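Notebook, May, access review and audit prep

Started a little after 8 with coffee and the export from Deltell, which I had been putting off all week. For anyone picking this up later: Deltell is where our account records live, Sostura is the ticket system, and the two have never agreed on how to spell a department name. The export came to 1,035 accounts. I had guessed almost 500, so that was a humbling start to the morning!

A good share of those are service accounts, which I sorted into their own sheet before doing anything else (please keep doing it that way, it saves such a headache). Of the people accounts, 166 had no sign-in recorded in the last two quarters. I didn't disable any of them yet. Last time we moved too fast and locked out a very nice person at the Ovthorpe office who had been on leave.
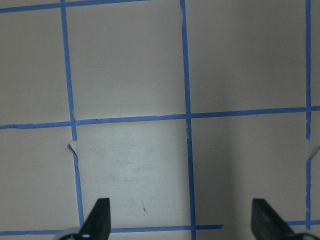 So the plan is to send each manager their own short list and give them until the end of the month to answer. I wrote the note in plain language this time, with the deadline in the first line, and I took out the paragraph about control objectives that I was so proud of last year and that I suspect went unread.

After lunch I went over the evidence folder. Fragkou are doing the outside assessment again, and they were kind enough to send their request list early. Most of it is familiar: password settings, backup logs, proof that laptops are encrypted, the signed policy pages. The backup logs are fine. The laptop report is a mess, with old machines still listed under people who have moved on, and I spent longer on it than I care to write down.

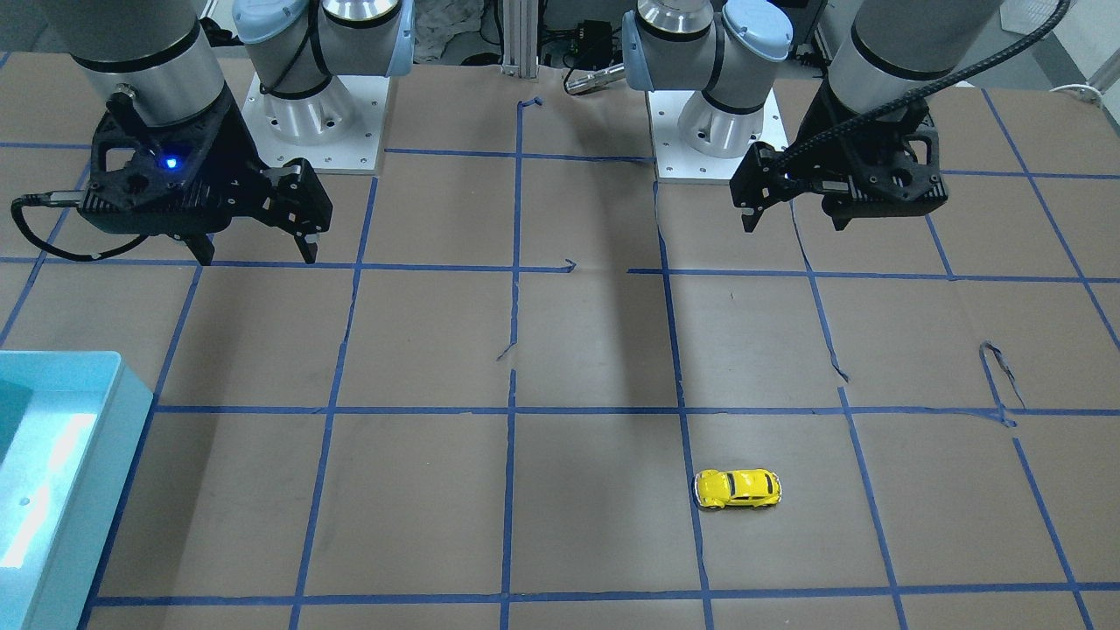
Do we need a fresh screenshot for every setting, or can we reuse the ones from last year?
Fresh ones, every time, with the date and the system name showing. Fragkou will send back anything older than the review period.

Naming for the files: request number first, then system, then month. I renamed what was already in the folder and left the strays in a subfolder called sort me, which I do intend to sort.

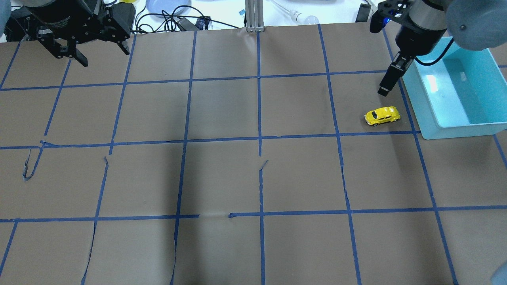
Taped grid on the big table, brown paper down.

Still to do: ask Sostura support why closed tickets drop their approver when exported. Any export over 300 rows seems to do it and the small ones come out fine, so for now I'm pulling them in batches. Manager notes go out tomorrow morning.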